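Two-arm dish racking: does re-labeling failed attempts beat collecting more demos?
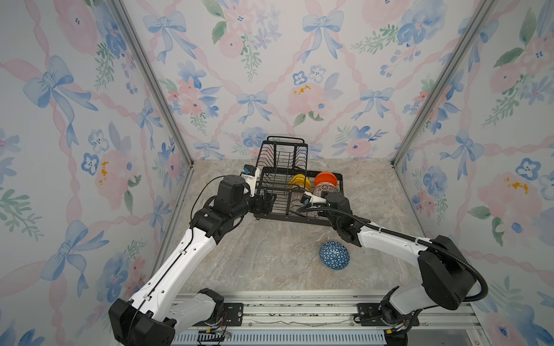
Bench two, mid-episode. Yellow plate, orange bowl and white bowl in the rack, blue bowl on the floor.

3 shares | 14 comments

wristcam_wanda wrote:
Posting results, since I said in December that I would and at least one of you remembered. The question was simple. We had 300 clean teleop demos of loading the rack. Is it better to spend the next stretch collecting more clean ones, or to let the policy run, keep its bad episodes, and have a person mark the point where each one went wrong?

Method: train on the 300. Run it. A labeler scrubs through every episode and tags the last good moment. Everything before the tag goes back into training as normal data, everything after it gets a "don't do this" flag the policy is conditioned on. At test time you ask for the good flag. This is the recipe from Cinzia Bortolotti's workshop talk with the serial numbers still on it.

Comparison: same starting 300, plus 700 more clean demos, no flags.

The flagged version won on bowls and lost on plates. I have stared at this for two weeks and would welcome company.

Pintér wrote:
How many test episodes? If the answer is ten I am going back to bed.

wristcam_wanda wrote:
90 per policy, starting positions drawn from the same list. Stay up.

oldgripper wrote:
Plates go in one way. Bowls go in forty ways and thirty-eight of them are wrong. Of course the failures taught it more about bowls. Nice result, but I could have told you that for the price of a sandwich.

wristcam_wanda wrote:
You could have told me bowls would improve. You would not have told me plates would get worse, and I notice you didn't.

oldgripper wrote:
The sandwich covers bowls only.

j_orban wrote:
Jenő Orbán here, I worked on the Buller runs, so I have opinions. My guess is your labelers. Where is the "last good moment" on a plate? With a bowl you can see it tip. With a plate the grasp is a hair off and everything looks lovely until it meets the wire. Your people tag the collision, so the bad grasp gets filed under good data. You are teaching it to be wrong with confidence, a thing we normally leave to reviewers.

wristcam_wanda wrote:
That is annoyingly plausible. I pulled twenty plate failures after reading it and in most of them I'd move the tag earlier, back to the grasp.

zillitz_refugee wrote:
I disagree with Jenő, respectfully and at length. We tried moving tags earlier at Zillitz and all it did was throw away good approach motion. What helped was dropping the binary flag and using a score that decays backward from the failure. No scrubbing, no arguments over where the tag goes, and the labelers got their afternoons back.

j_orban wrote:
A decaying score is a tag with the edges sanded off. You still have to pick how fast it decays, and I bet you picked it by looking at the results.

zillitz_refugee wrote:
We picked it by looking at the validation results. Totally different sin.

Pintér wrote:
Did the holding arm matter? One arm has the rack by its near left edge in your picture. If the rack shifts between episodes then the slots shift too, and a plate cares about that a lot more than a bowl does.

wristcam_wanda wrote:
Both policies choose for themselves whether to hold the rack. I never logged how often each one does. So that's my Monday.

oldgripper wrote:
Bolt the rack down.

wristcam_wanda wrote:
Then it's a one-arm task and I have a very expensive spectator.

tomarberg_tim wrote:
Nobody has asked about cost. Collecting clean demos is slow but dull. Scrubbing is slow and makes people quit. What was the bill?

wristcam_wanda wrote:
The flagged set came to 3,669 tagged clips after we split the long episodes. Labeling took less time than the 700 demos, but not so much less that I'd put it in an abstract. Two labelers have asked to go back to teleop.

tomarberg_tim wrote:
Put that in the abstract.

wristcam_wanda wrote:
Plan: re-tag plates only, leave the bowls alone, log rack holding, run again from the same list. If zillitz_refugee sends me the decay settings I'll add a third arm to the study. The statistical kind, please, the bench is full.

zillitz_refugee wrote:
Sent. Don't look at the filename.

This site uses cookies to remember your login. By continuing to browse you accept this.

Contact the moderators | Forum rules | © 2021 | Back to top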